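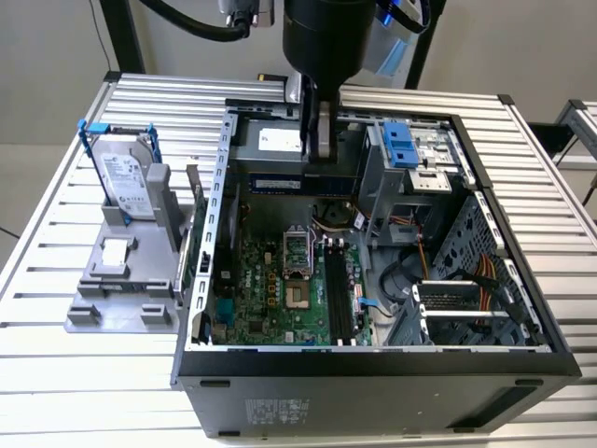
February 3, 2025

Brakes done! Front pads and rotors, both sides, my own driveway, my own two hands (which are still gray in the creases after three rounds with the orange soap). I am so pleased with myself I can barely sit down to write this.

I should put down how it went while I still remember, because I know I'll want it when the rears come due.

The squeal started back in November. At first it only showed up backing out in the morning, and I told myself it was surface rust, and for a while it probably was. Then it started on the long hill down into Dilter, a thin little whistle under light pedal that went away if I pressed harder. By last week it was doing it at every stop sign and people on the sidewalk were turning around. I finally took a wheel off and looked, and the inner pad on the passenger side was down to almost nothing. The outer one had plenty left! Same caliper, same axle, and one pad was nearly on the metal while the other could have gone another year. If I'd only peeked through the spokes like I usually do I would have called it fine.

The shop out on the Piken road quoted me a bit over 400 for the fronts. I have no quarrel with that, they've always been straight with me and they have rent to pay. But I've wanted to learn this for years and the parts came to far less, so I ordered pads and rotors and a little packet of grease from Fivon and had them on the porch in two days. The rotors came wrapped in oily paper like something from a deli. I opened one just to look at it. They're beautiful things when they're new, all that clean turned steel, and you put them behind a wheel and never see them again.

I started at nine with the driver's side. Cracked the lug nuts loose on the ground, jack, stand, second stand because I'm a nervous person, wheel off and slid under the sill. Two bolts on the back of the caliper and it swung right up. I hung it from the spring with a piece of coat hanger so the hose wouldn't take the weight. Everything was going exactly like I'd read it would and I was talking out loud to the car, telling it what a good car it was.

Then the rotor screw. One tiny screw, holding on a thing that is clamped by five lug nuts anyway! It laughed at my screwdriver. I soaked it in penetrating oil, had a coffee, came back, and it laughed again. I had just about rounded it out when I remembered the hand impact driver I picked up at a yard sale two summers ago and had never once used. You set the bit, lean on it, and whack the end with a hammer. Three whacks and the screw turned like it had been waiting to be asked politely. I love that tool. I went in the house and washed it.

The old rotor took some persuading with the rubber mallet, all around the edge, and came off in a shower of rust. There was a lip on the outside I could hang a fingernail on. New one wiped down with brake cleaner, hub face scrubbed with the wire brush till it was shiny, and on it went with a nice flat clunk.

Passenger side is where I found out why the pad had worn so badly. The lower slide pin was stuck. I had to twist it back and forth with a wrench for ages before it came out, and it was dry and brown, with the rubber boot torn on one side. The caliper couldn't float, so the piston side was doing all the work. I cleaned the pin, cleaned out the hole, put on new grease and the new boot (so glad I bought the kit, I nearly took it out of the cart) and now it slides with one finger. I must have slid it back and forth 12 times just for the pleasure of it.

One scare. When I was squeezing the piston back I'd forgotten to watch the reservoir, and the fluid was right up at the brim when I looked – another half turn on the clamp and it would have been all over the paint. I sucked some out with the old turkey baster, which now lives in the garage forever. Next time: check the reservoir FIRST, cap loose, rag around it.

Wheels on, nuts to 68 on the torque wrench, around in a star, then around again. Pumped the pedal before I even turned the key. It went to the floor the first time, which I'd been warned about and still hated, and then came up hard and high by the fourth push.

For bedding them in I went out to the empty stretch past Sabatier, where you can see a long way in both directions. Slow down firmly from speed, don't quite stop, roll on, let them cool a bit, do it again. A smell came up around the sixth one, hot and sharp, and I had a moment, but the pad box said to expect it and it was gone by the time I turned for home. No squeal. No pull to the right either, and I had gotten so used to that pull that I'd been holding the wheel a little left without noticing. I drove the hill down into Dilter twice just to listen to nothing!

Wrote the mileage on a strip of masking tape inside the glove box door. I'm supposed to recheck the lug nuts after a little driving, so that goes on the list for tomorrow, before work if it isn't sleeting.

Still to do: the rears. They have the parking brake built in and the piston has to be screwed back in, so I need the cube tool or the proper kit. There looks to be decent pad left, inner AND outer, I checked both this time. The fluid itself is the color of tea, so I want to flush it when the weather's warmer. And I need a better work light. The one I've got is 300 lumens on the box and a birthday candle in real life.

My knees hurt. Soup, bath, bed. Old rotors are stacked by the back door to go to the scrap yard, though I might keep one as a base for the patio umbrella.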